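Keeping a Two-Arm Cell in Good Order

Mimbridge, June 6, 2022

Ibsa Ambaye has taken care of the Manalo cell for two years. The cell has two arms and one table, and it exists on a server. At Flirlow, the small company where he works, each new pick-and-place routine must first run there before it is allowed to run on the real arms in Tarport. I met him at his desk in Mimbridge, where he had three terminal windows open and a cup of tea.

"People think that a simulated cell does not need maintenance," he said. "They think you build it one time and it stays. But I repair something in it every week. The model of the arm changes, the physics library changes, somebody edits a file and forgets to tell. It becomes old like a real machine, only in other places."

His day begins with the home position. Both arms are sent to it, and the joint angles are compared with the values saved on the day before. After this he lets each gripper open and close 11 times without an object and looks at the curve of the finger distance.

"If the curve is the same each time, I am satisfied. If one of the curves has a small step in it, I stop and I look for the reason. Last June we had such a step and we ignored it. Then we lost 300 runs, all of them with the left finger late."

The objects on the table get a check of their own. He resets the layout and waits until everything has come to rest. Small bottles and pens give the most trouble, he said, as a wrong contact value can make them slide slowly when nothing is touching them. 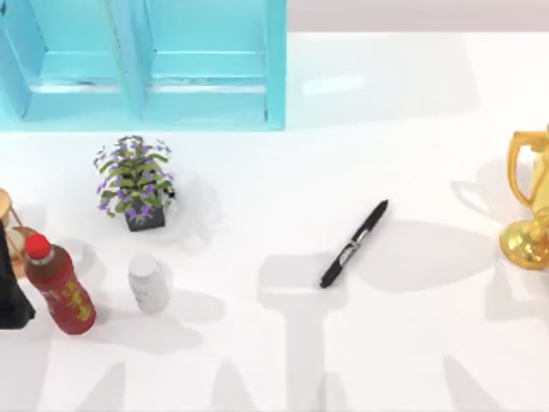 The tabletop in the simulated cell, with the marker near the middle and the shadows of the two arms.

I asked why he gives so much time to the lights. He answered that the routines at Flirlow use camera pictures, and a picture includes shadows.

"In the beginning the shadows were switched off, to make the rendering faster. The routine was very good with no shadows. Then we sent it to Tarport and it went badly there, it reached beside the object. So now the shadows stay on, and I check the direction of them when the renderer gets an update. Once the main light was turned by 35 degrees after an update and I found it only from the shadows."

The shelf at the back of the table is the part he has rebuilt most often. Its first version had a collision shape made of one solid block. It looked correct in every camera view, but nothing could be placed inside a compartment. "The gripper stopped in the air in front of the shelf. A colleague thought it was a motor fault and searched in the arm settings for two days," he said. He replaced the block with separate pieces, one for each panel and each ledge, and now after a change he drops a test cube into each compartment and reads where it stops.
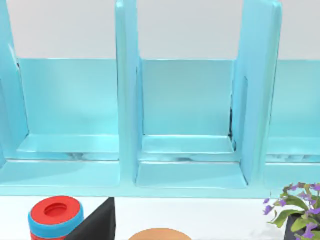

What should be checked first when a gripper stops before it reaches a shelf?

Start with the collision shapes, and turn on their display so that they are drawn over the visible model. When they agree with the model, look at the joint limits next, and only then at the motor settings.

Repairs on the grippers go more slowly. The fingers are the part that touches everything, and Ambaye does not like to change them in a hurry. He keeps a copy of the old finger file, changes a single value, and runs the same set of 400 grasps before he changes another one. The set runs during the night. In the morning he reads the list of failed grasps with his tea, and he writes by hand in a notebook which value he changed.

"Friction is the one that people want to change," he said. "The object falls, so they make more friction. After some months the finger is like glue, and the real finger is not like glue. I ask them to check first the closing force and the position of the finger pad. Very often the pad was moved a little when somebody exported the model again."

He also changes the tabletop from time to time. A routine that has seen one surface only may have difficulties with another, he explained, and the finger should be tested over each of them, especially when the finger is dark and the shadows are dark also.

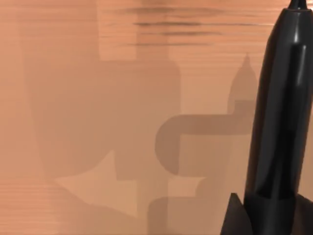 A gripper finger at close range over the wood-finish tabletop.

I wanted to know if the people in Tarport trust his results. He thought for a moment. "More than before. They send me their measurements when a real finger is replaced, and I put the new length into the file on the same day. In the first year they did not send them, and I did not ask. This was my mistake also."

For the summer he plans to write the morning check as a script, so that a colleague can run it when he is on vacation. The home position and the gripper curves are already finished. The shelf test still has to be done by hand, and he was going to run it again after our talk.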